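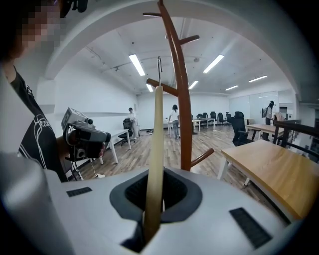

Odair Holanda wrote to this page in July to ask why a machine that can weld a car door still cannot be trusted to put away a winter coat. He added that he had waited long enough and would settle for one that hung up his shirts. His letter is typical of the mail the Admasu Household Automation Desk receives, and the questions below have been arranged with readers like him in mind.

Can a machine do household chores today?

Some of them, within limits. Floor cleaning and lawn mowing are well served by machines that may be bought in a shop. These chores are done on a flat surface, they allow for missed spots, and they do not require anything to be picked up. Chores that depend on a grip remain difficult. Folding, hanging, sorting and putting away are still at the trial stage, and the Desk does not at present recommend any product for them.

Why is hanging something up so hard?

A hook has to pass over a peg from the correct side and at the correct angle, and it must come to rest there before the grip is released. A person does this partly by feel and corrects the motion without thinking about it. A machine must judge the position of a thin piece of metal against a peg that its own hand may be hiding from view. Hangers also swing, and a stand may shift when it is touched.

How are machines taught such a task?

The method the Desk sees most often is teaching by demonstration. A person carries out the chore with hand-held grippers, and the motions are recorded so that a machine with similar grippers can learn from them. The person needs no knowledge of programming. Patience is of more use, as the same small chore must be repeated many times with changes in starting position. 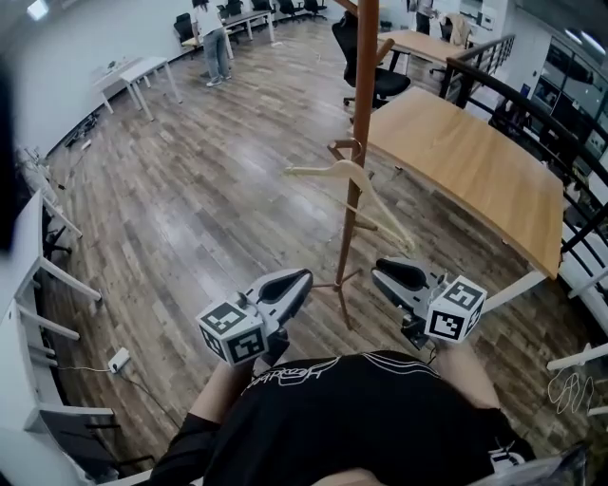 Does a chore of this kind need two hands?

It depends on the chore. A bare hanger can be placed on a peg with one hand. A garment usually calls for two, one to hold the collar open and one to guide the hanger through. Two-handed work is harder to teach, as each hand must allow for what the other is doing.

How did the Desk reach its view?

The Desk ran its own trial of the Rokon arm, a two-handed unit on a fixed base, in the staff room at our Irnine office. Over the course of the trial the arm made 264 attempts to move a bare hanger from a table to a peg. It succeeded in almost two thirds of them. Most failures occurred at the moment of release, when the hook had touched the peg but had not passed over it. Results fell sharply when the stand was turned between attempts, and the Desk regards that figure as the more useful one for a home, where furniture is moved.

Is the situation better on the shop floor?

In general it is. A shop floor can be arranged to suit the machine: parts arrive in the same place, lighting is constant, and people keep to marked paths. The Makness garment works, which answered our survey, uses machines to move hangers along a rail but still employs staff to put the garments on them. The works reported that it had tested a machine for that step and withdrawn it after 3 months - the cost of clearing jams was higher than the saving in labor.

When will a machine of this kind be ready for the home?

The Desk does not issue dates. Members of our review panel were asked for an estimate in years, and their answers ranged from five upward, with two members declining to answer.

Should I wait before buying a floor-cleaning machine?

The Desk sees no reason to wait. Progress in gripping is not expected to change floor cleaners greatly, and present models may be judged on their own merits.

May I send in my own results?

Readers who have tried a machine on a household chore are invited to write to the Desk. Please state the chore, the number of attempts and the number of failures, and say whether anything was moved between attempts. Reports without a count of failures will be read but cannot be included in our tables.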